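Irkora Bench Episodes: purchasing notes and data card

Maintained by Dehua Hou. Send corrections to Sumeya Beyene, who signs the invoices and will argue with you.

Read this before you copy our parts list. We get asked for it a lot, mostly by labs with a grant deadline in August, and the list by itself makes the whole thing look cheaper than it is.

What's in the release: 3682 episodes, two arms, one fixed camera. Failed grasps are kept and labeled as failed. Of the total, 177 have gaps in the joint log and should be left out of training.

What we budgeted for: two arms, one enclosure, one camera, one desktop machine. The Tranau quote covered the arms and said "ready to run." It did not cover cable, spare servos, mounting hardware or the hours spent rerouting wires. Plan on about 20 percent over any quote of this kind. Ask for the spares price in writing before you order — ours came after. 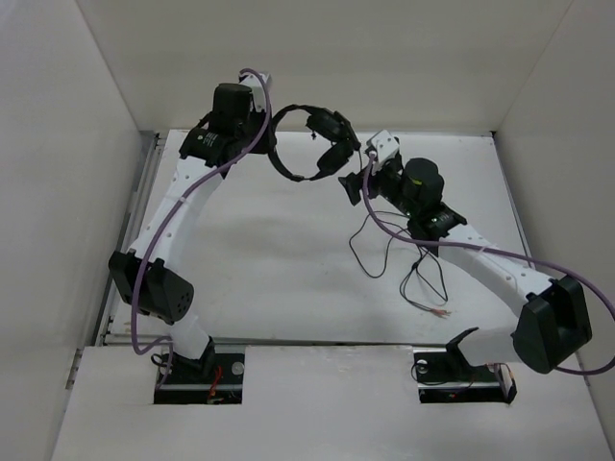 Two-arm cell with headphone-like object at the right gripper. Purple cable and zip ties on both arms.

Skinditz sells a finished cell with enclosed cabling at several times the price. Their sales sheet promises it pays for itself in 300 hours of collection. We asked how they got that number and received the same sheet again. I wouldn't put it in a proposal.

We also looked at the Hao gripper upgrade. The demo used foam blocks, and we don't collect data on foam blocks. Sumeya wanted a loaner first, the vendor wanted a deposit, and we're still on the original fingers.

Known limits: one enclosure, pale walls, one camera position. Don't expect a policy trained on this to survive a cluttered kitchen.

Costs are updated when an invoice comes in. Vendor estimates are not entered.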